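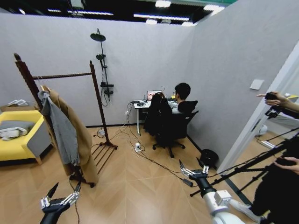
Section 4. Setting up the room humidity monitor

The box says the Stovisia monitor is ready to use in seconds. Plan on an evening. It will show you a number right away, but that number mostly tells you what the air was like inside the box.

4.1 Placing the sensor

1. Pull the plastic tab from the battery door. If the screen stays blank, take the batteries out and put them back in.
2. Pick an inside wall, away from windows, radiators and the kettle. The leaflet suggests a windowsill. Ignore the leaflet.
3. Hang the sensor at chest height. Don't tuck it behind a curtain or a row of coats, where the air hardly moves.
4. Leave it alone for 3 hours before you write anything down.

Note: The smiley face on the screen means "comfortable" according to the maker. We could not find out how the maker decided this. Use the percentage.

4.2 Checking it against salt

Rostislav Kratochvíl tested a batch for our Surnumcombe office, and two of them disagreed while sitting on the same shelf. Check yours.
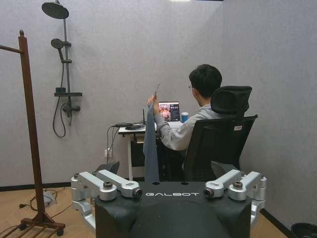
1. Put a bottle cap of table salt in a zip bag and add a few drops of water, enough to make a thick paste. It should not be runny.
2. Stand the cap next to the sensor, press out most of the air and seal the bag.
3. Leave it overnight at room temperature. Sunday night is fine if you want the result before work.
4. Read the screen through the bag. It should say 75 percent. Write down the difference and keep it with the monitor.

Caution: Do not let the paste touch the vents. Salt inside the case will ruin the sensor, and the warranty does not cover it.

4.3 The phone app

The app asks for your location, your contacts and an account. The monitor needs none of these to measure humidity. If you do want the graphs, refuse the contacts request and see whether you miss anything. Kazimír Sokol ran his that way for nearly 20 weeks and lost only the weekly "air score," a figure with no stated units.

To reset the sensor, hold the side button until the screen clears, then go back to 4.1, step 3.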